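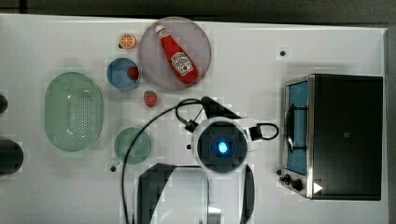

Jininville, 16 May 2024

Kitchen table robot build: frequently asked questions

Since I put the first notes about this project on the workshop page, I receive many of the same questions. I try to answer them here in one place. English is my second language, so please write to me if a sentence is not clear.

What is the project called?

The project is called Jestis. The arm itself we call Kong, and this name was on the tool cabinet before I joined the workshop, so I cannot take the credit for it.

Who is building it?

I am, Jussara Bragança, mostly in the evenings, at the shared workshop in Jininville. Other members help me when I have a problem with wiring or with a stuck screw. I work as a bookkeeper and I have no engineering degree.

What should the arm do when it is finished?

It should tidy a small table. I say to it, for example, "put the strawberry in the bowl", and it should find the strawberry, pick it up and let it go in the correct place. The toaster oven is the difficult part of the plan. I would like the arm to put a thing on the wire rack and take it back out.

Why kitchen things? Why not blocks?

I started with blocks. They have flat sides and all the same size, and after two weeks I had an arm which was very good at blocks and helpless with everything else. A ketchup bottle is long and has a narrow cap at one end. A strawberry is small and rolls away. A plate has a raised rim, and the fingers can hit it if they come in too low. I learned more from one evening with the bottle than from the whole box of blocks.

Where is the camera?

There is one on the wrist, the round black housing with the blue light in the centre. It moves together with the gripper, so it has a close view of what the fingers are going to touch. For planning I also use pictures taken from directly above the table.

Why is the table white?

The red and orange things are easy to find on it. My first table was brown and the software confused the shadows with objects. The colander and the small plate are both green, and this gave me some trouble too — I now separate them by size and shape, and colour is only a hint.

Does the translucent plate cause problems?

Yes, more than I expected. The edge of it is hard to find under the ceiling lamps. If you begin a similar project, take an opaque plate first and change it later. I keep the translucent ones because a real kitchen has such things.

What controller do you use?

A small board named Bumero, which a member of the workshop designed and which we solder ourselves. It is not for sale. The current firmware is build 91. If you have an older build, please update before you report a fault, as the older ones sometimes lost the position of the wrist after a restart.

How many attempts have you recorded?

3652 until today. I write each one in a log with the object, the start place, the goal place and one word for the result. The log is boring to fill in, but without it I would remember only the good days.

And how good is it?

It depends on the object. In the last test I gave it 46 tasks with the bottle and it failed in 5 of them, all five with the cap turned toward the arm. For the strawberries I do not have a fair number yet. I changed the finger pads in the middle of the test and must start again.

Is the cable in the way?

Sometimes. The black cable makes a wide loop on the left side and goes down past the green plate. It needs this slack, otherwise it pulls when the wrist turns. I tried to tie it close to the arm and in one evening I pulled out the connector twice. If you have a better idea, please tell me.

Is it safe to stand near it?

Keep your hands off the table while the motors have power. The arm moves slowly, but it does not know that your hand is there. Visitors stand on the other side of the yellow tape and one member always stays at the stop switch. The toaster oven is not plugged in and will stay so.

Can I see it or help?

You are welcome on project evenings. Write your name on the sheet near the door. I look especially for somebody who is patient with calibration, and for somebody who can print softer finger pads.

Will you publish the files?

Yes, the drawings for the gripper and the log format. I hope to have them ready in November — the drawings still have my notes in Portuguese and I must translate them first.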